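Gray mark on a pale wood table, is it a stain or is the finish gone?

Posted in Furniture & Finishes by oatmeal_porch

Hello all, I have been reading this board for a long while and finally have something to ask. We bought a light wood table secondhand back in February – 60 dollars, which felt like a bargain – and it has one long gray mark on the top that I can't make up my mind about. I've wiped it with a damp cloth and a drop of dish soap and it looks the same to me. The seller thought the table came from Plellard but wasn't sure, and there is no label underneath. I don't mind a little wear (we have kids, there will be more!) but I would love to know what I'm dealing with before I do something silly with sandpaper. 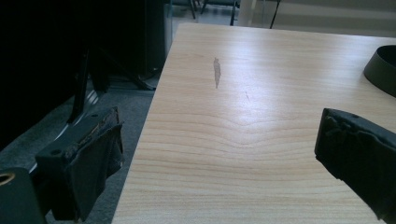
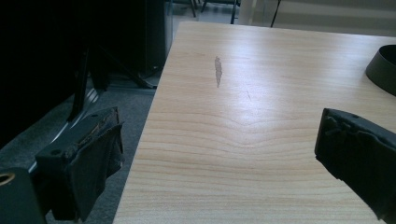
Hestus Community Help – Home & Furniture Team

beeswax_and_biscuits

What a nice pale top, and welcome! I'd start with your fingertip. Close your eyes and run it slowly across the mark. If you feel a dip or a rough patch, the finish is probably worn and no cleaner will bring it back. If it feels as smooth as the rest, try a soft white eraser, very lightly, and then a little mineral spirits on a cotton rag, somewhere hidden first. Go with the grain, have a window open, and give it a good ten minutes before you judge it. Please leave the sandpaper in the drawer for now – if it's veneer, you can go right through it, and I say that as someone who did exactly this to my aunt's sideboard and had to keep a fruit bowl on it for years.

marquez_street_mom

Toothpaste! Worked on ours. The plain white kind.

tall_kettle

I'd be careful with toothpaste, it's gritty and can leave a dull patch on a satin finish. If the eraser does nothing, a blending pencil in a light tan and a thin coat of wipe-on finish will soften it a good deal. I used 500 grit on a solid oak top once and it came out fine, but that was solid oak.

Comments

nirneo_fan: Following, we have the same trouble with our desk.

oatmeal_porch: Thank you all so much, eraser tonight after supper.

quiltnook: Put a plant on it :)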